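Drodbridge is a management video game for personal computers in which the player runs the port, the canals and the bridge tolls of a river town. It was designed by Clyde Pettigrew, developed by the studio Mockus and published by Ramar. The game is played from a fixed angled view and is divided in 108 scenarios, which can be played in almost any order. There is also a free mode without goals, which was added in October of the year of release.

The game sold slowly at first and was nearly dropped by its publisher. It is today remembered mainly for its water simulation and for the large number of scenarios made by players.

Gameplay

The player begins each scenario with a short stretch of river, one bridge and a small amount of money. Boats arrive from upstream and pay a toll to pass. The toll can be changed at any time, but a high toll makes the captains choose the road instead, and then the road fills with carts and the bridge wears out faster. Most of the early scenarios are built on this single relation.

Later the player can dig canals, place locks and rent storage to merchants. Water is treated as a quantity that must come from somewhere. If two locks are opened at the same moment during a dry season, the level in the lower canal rises and the upper one may become too shallow for the heavier boats. Boats that touch the ground stay where they are until the level returns, and they block everything behind them. The manual calls this situation "a standing day", and the expression passed into the language of the players, who use it also for other kinds of delay in the game.

The seasons are four, and each has its own rules for rain and for ice. In winter the player may keep the river open with an icebreaking boat, which is expensive, or close the port and live from the money saved in summer. Many scenarios with a time limit are won or lost by this decision.

There are no enemies in the usual sense. The town council sets the goals and may dismiss the player after three bad years in a row. Fires and floods occur, but they can be turned off in the options menu – the score is then reduced.

Development

Pettigrew had worked before on tools for map drawing and joined Mockus as a programmer. The first version of what became Drodbridge was a test of flowing water on a grid of squares, without any town. It ran very slowly. According to the designer's notes, which were included in the printed manual, he kept the test running beside his other work for the better part of a year and added the boats only to see more easily in which direction the water was moving.

The studio proposed the game to Ramar as a title about trade. Ramar accepted, but asked for a clear beginning and end in each level, and the scenario structure comes from this request. Pettigrew had wanted one single long game. The compromise was that the scenarios share the same river, so that a player who finishes them in geographic order travels from the source to the sea.

The game uses Norkex, an engine that Mockus had written for an earlier project which was never released. Norkex calculates the water separately from the picture on the screen, and for this reason the simulation goes on correctly even when the graphics become slow. It had also a weak point: all the calculation of the water was done on one processor core. Computers with many slower cores gave a worse result than older machines with one fast core, and this caused a lot of confusion among buyers who had recently purchased new equipment.
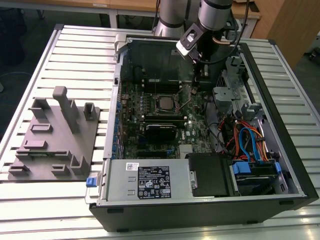
A desktop computer with its side panel removed.

The minimum requirements printed on the box were considered too low by most reviewers. The game would start on such a machine, but the late scenarios with long canals could take several seconds to pass one day. Mockus answered with a patch which allowed the water to be calculated in larger squares. The setting is called "coarse river" and can be changed only before a scenario is loaded. Memory was a smaller problem, and owners who replaced only the processor generally reported a good improvement. The graphics card has little importance for this game, as the picture is made mostly of flat drawings.

The sound was recorded in a working boatyard. There is almost no music, only a short melody at the start of each season.

Release and updates

Ramar published the game without much advertising, in a period when several larger titles appeared. In the first weeks it sold fewer than 1,000 copies, and the publisher canceled the planned translated versions. The sales improved after the free mode was added, and the translations were later completed by the studio at its own cost.

The following updates changed the game considerably. The first corrected an error by which boats could pass through a closed lock if the game was saved in the same moment. The second brought the scenario editor, which had been used inside the studio and was released with few changes. Its menus are partly abbreviated in a way that only the developers understood, and a guide written by players is normally recommended to beginners. The third update introduced fog.

The last official version was released on March 5, 2022. It removed the online account, which until then was necessary for sharing scenarios, and made it possible to load them directly from a folder. Mockus announced at the same time that no other versions were planned. The sharing service was closed shortly after, but its content had been copied in advance and handed over to the players. The archive contained 849 scenarios at the moment of closing.

Reception

Reviews were in general favorable, though few. The critics praised the behavior of the water and the patience with which the first scenarios explain it. The most common objection concerned the interface, above all the toll window, which covers the part of the river that the player needs to see while changing the toll. The window can be moved, but it returns to its first position every time it is opened. This was never corrected.

Opinions were divided about the difficulty. Some reviewers found the middle part of the river too easy and the delta too hard. The scenario "Salt Gate", in which the tide brings sea water into the canals twice a day, was mentioned by several of them as impossible without luck. Players later showed that it can be completed reliably by leaving the outer lock open during the first rising tide, a method that goes against the advice given in the scenario text.

Player-made scenarios

The editor permits changes to the land, the weather and the goals, but not to the rules of the water. For this reason most of the player-made scenarios are new rivers, and only a small part of them tries to be a different kind of game. Among the exceptions there are puzzle maps without any money, where the task is to bring one boat from one side to the other with a limited number of lock openings.

A group of players has also connected several maps by means of shared save files. The amount of water leaving one map is written by hand into the next one, and each participant manages one section of the river. A full game of this type can take around 4 months.

Continuation

A second game was discussed by Mockus and Ramar, but they did not agree on the rights to the name. Norkex was used again in a smaller title about irrigation, without Pettigrew's participation. The rights to Drodbridge remain with the publisher.

See also: Management video game; Construction and management simulation; Scenario editor

Comments

lockkeeper_tom
The part about Salt Gate is right but it should mention that the trick fails with coarse river turned on. The tide comes in too big a step and floods the storage. Lost a whole evening to that one.

Marisel
Does the last version still need the disc? I have the box but my new computer has no drive.

lockkeeper_tom
@Marisel No, the last patch took that out too. You need to install once from a disc or a copy of it, then it is not asked for again.

pn_harrow
Good article. I always thought fog was in the second update together with the editor, but I checked my old patch notes and it is the third, as written.

Odile B.
I'm still moving that toll window.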